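Search the help pages Go Advanced search

Publishing a book on a local tree - grant or no grant?

Posted by Dedov

I've been writing a history of the black walnut in our river valley for longer than I'd like to admit, and the manuscript is finally close. It's got old mill records, survey notes, a chapter on furniture makers and a whole lot about who planted what and why. A small university press has been friendly about it, but they say they'd need 4000 dollars in outside support before they could take it on, mostly for maps and the color section.

Is that normal? My cousin says a real publisher never asks for money and I should run. I've also looked at printing it myself through an outfit called Trosis, and I can't tell if that would hurt my chances of getting it into libraries.

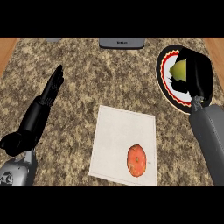
The other thing is the length. I have two chapters on nut harvesting that the press thinks should be one, and I'm pretty attached to both of them. Do I fight for that now or wait until after the reader reports come in?

Last updated in October

Posted by Hilten

Your cousin is thinking of vanity presses, and fair enough, those are out there. But a subsidy for a regional natural history book is pretty common with university presses - they print small runs and color costs a lot. Mine had one too. The thing to check is who they expect to find the money. If they want a foundation, a garden club or a historical society to chip in and they'll help you with the letter, fine. If they want your own personal check, ask a lot more questions. Also ask if the manuscript still goes out to outside readers. Mine went to two, and one of them caught a mistake in a survey date that I'd copied wrong all the way through (so embarrassing!).

I'd wait on the chapter fight. My readers asked for cuts in places the editor hadn't even mentioned, and I was glad I hadn't used up her patience yet.

Posted by Carrillo

I printed mine myself, a little book on the sycamores in our county. Local libraries took four copies and the bigger ones never answered my emails. It sold okay at the farm stand and at talks. I'd do it again, but I had no footnotes to speak of, and it sounds like you've got a ton of them. Can't help you with Trosis, never used them.

Merge the chapters. I like walnuts and even I'd skip one.

Contact us | Copyright, all posts belong to their authors | Back to top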